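Simulated kitchen arm keeps "passing" the appliance task, and it shouldn't
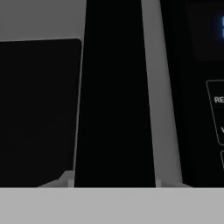 First post

unau_skeptic wrote:

I run the nightly sim jobs for a small group working on a countertop arm. The task is simple on paper. Go up to the appliance with the blue readout, press the right button on the black panel, back off. We render everything in the Unau kitchen pack and score it with Datenik.

The scorer says 100 percent over the last batch. I don't believe it for a second. On our bench, with a real appliance and the same policy, the arm drove its finger into the front of the unit and kept pushing until I hit the stop. No alarm, no force limit, nothing. It bent the finger mount and shoved the appliance back into the wall. If my hand had been back there I'd be typing this with the other one.

So which is lying, the sim or the scorer? My money is on both.

pallet_jack wrote:

What is your success check, exactly? If it's "tip of finger is inside a box near the button," you can score all day long without pressing anything.

unau_skeptic wrote:

It's a box, yes. 13 mm deep. I didn't pick that number and the guy who did has left.

pallet_jack wrote:

Well there you go. The box probably sticks out in front of the panel. Arm hovers, gets its point, episode ends. On the bench there's no episode end, so it keeps going forward looking for something it never had to learn.

greasefitting wrote:

I don't buy that as the whole story. A bad success box explains the score. It doesn't explain a real arm leaning on a real appliance with no force stop. Those are two separate faults and you're going to fix the easy one and call it a day. I have seen this movie.

Who signed off on running it without a force limit in the controller? Not in the policy. In the CONTROLLER.

unau_skeptic wrote:

The limit is there. It was set for the old gripper. When we swapped to the Jeon one the config didn't come along, so it fell back to the default, and the default is apparently "whatever."

greasefitting wrote:

So it isn't there.

unau_skeptic wrote:

Fine. It isn't there.

Tae-yang Yoon wrote:

I want to push on the rendering too, since everybody is jumping on the scorer. Look at the view in the first post. The display and the buttons are jammed up against the right side. You get RE, then a V lower down, and the rest of both labels is gone. The left third is a plain black panel with no marks on it at all. If that's what the policy gets near the end of the approach, how is it supposed to tell one button from the next? I'd guess it stopped using the image early in training and just memorized where the appliance sits.

Easy to test. Move the appliance two inches to the side in sim and run it again. If it presses air in the same old spot, you have your answer.

pallet_jack wrote:

That's one view out of a whole run. You can't say what the policy uses from a single render. Maybe the wide camera carries it.

Tae-yang Yoon wrote:

Sure, maybe. People always say the wide camera carries it. Then you black out the wide camera and the score doesn't change. Run the test.

mo_in_the_shop wrote:

Dumb question from someone who fixes these things and doesn't train them. Why is everything black in there? Black panel, black column, black display window that's barely lighter than the black around it. The appliance fronts I work on get greasy and throw glare off the lights. There's no glare on that at all. I wouldn't trust anything that learned on that near my customers.

greasefitting wrote:

Not dumb. We had the same thing with the Prirkier cell. Perfect in sim, then it met a shiny door and lost its mind. The vendor told us to "add more variation" and sent a bill.

pallet_jack wrote:

Glare is a real problem but it isn't this problem. If it had trouble seeing, it would miss. OP says it pushed until the mount bent. That's a depth or contact fault. I still say fix the box first, rescore the old runs, and see what's left of that 100.

unau_skeptic wrote:

OK. Update, 23 September 2022. I did three things.

I changed the check so the button has to travel before it counts. Then I rescored the old logs, 4000 episodes. I'm embarrassed to give the number so I'll only say that it starts with a 2 and has one more digit after it. Then I did Tae-yang's test and shifted the appliance. It went to the old spot. Every run I watched, same spot, like the thing had never moved.

So the policy is junk and has been since spring. The force limit is back in the controller and I tested it against a foam block before letting it anywhere near an appliance.

Tae-yang Yoon wrote:

Sorry about the policy. How did you test the limit? Foam gives slowly. A steel front doesn't. You can trip nicely on foam and still hit hard on metal before the controller catches up.

unau_skeptic wrote:

Foam only so far. I'll do a load cell on a plate at low speed next.

pallet_jack wrote:

I'll take half credit for the box.

greasefitting wrote:

Take it. I'd still want the e-stop in somebody's hand and a guard around the bench until the plate test is done. And make a missing config a hard error so it won't start up. A silent default is what bent your mount. The bad policy was only along for the ride.

unau_skeptic wrote:

Startup check is going in. Bench stays powered down till October at least, we're waiting on the new mount anyway.

Comments (4)

ldr_77: We use the same scorer and I just went and looked at our box. Ours is deeper. Great.

quietbearing: Not convinced that shifting the appliance proves memorization. Could be the start pose never changes and it can't reach. Did anyone check reach?

unau_skeptic: Reach is fine, I jogged it there by hand.

handwheel: Would like to see the plate numbers when you have them. People promise those and then the thread dies.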